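Desk Notes: the big white table

If you've been into the Hekside office since the start of November, you'll have noticed that the old row of small desks is gone and there's one great big white table where it used to be. I've been asked about it at least once a day (mostly by people carrying coffee, which makes me nervous), so I thought I'd put it all in the newsletter and save us some time.

First, yes, it's the one from the Grusholm floor. They were getting rid of it, we had the space, and four of us carried it down on a Friday evening after everybody had gone home. It did not fit in the elevator. It fit in the stairwell, but only with the legs off and only if the person at the bottom walked backward, and I would like it on record that the person at the bottom was me. I still can't lift my left arm properly!

Second, it isn't assigned to anyone. The old desks had gotten very territorial – there was a cactus on one of them that I'm told had been there for 2,913 days, according to the sticky note on its pot – and we wanted at least one spot in the building where you can spread things out without moving somebody's mug. So use it for sorting, for laying out parts, for wrapping things, for the puzzle if the puzzle people ever get organized. Just take your stuff with you when you leave. Anything still there on Friday afternoon goes in the Urkex box under the window, and I empty the Urkex box at the end of the month.

Third, the booking question. You don't need to book it for anything under 30 minutes. For longer than that, put it in the shared calendar under "Kuroda table" (that's the name of the old meeting room, and I can't work out how to change it, so Kuroda table it is). Please don't block out a whole morning "just in case." I can see who does it.

Now, the surface. It's glossy and it looks lovely, and it shows everything. A damp cloth is plenty. Please don't use the scouring pads from the kitchen – I know they're right there by the sink, I know it's tempting, but there's already a dull patch at one end from the Grusholm days and I'd like to keep it to one. Same goes for markers. A few people have asked about the panel in the middle, too: it's for cables, so run your charger that way if you can, and don't drape it over the side where I'll trip on it.

Small bits are the other thing. Clips, caps, little black pieces of whatever – they get left behind all the time, and I've got a jam jar of them on my desk now. Come and have a rummage if you're missing one.
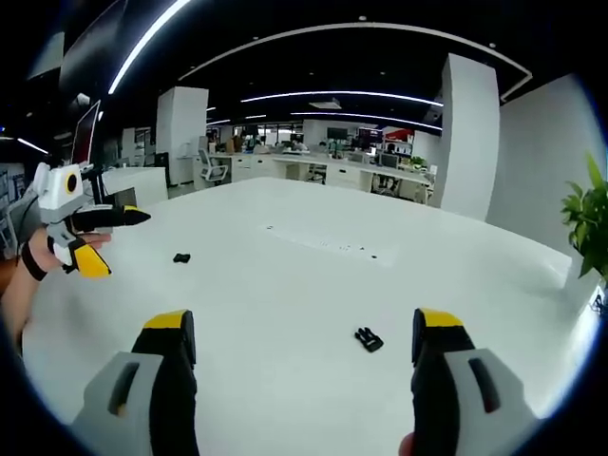

The new table, cable panel and all, with a couple of small black bits out on top.

We're still short on chairs. I've put in for 15 of the stacking kind and will let you know when they turn up, and until then please borrow from the kitchen and bring them back before lunch. Oh, and the cactus is on the windowsill by the printer, if its owner is reading this. It needs a bigger pot.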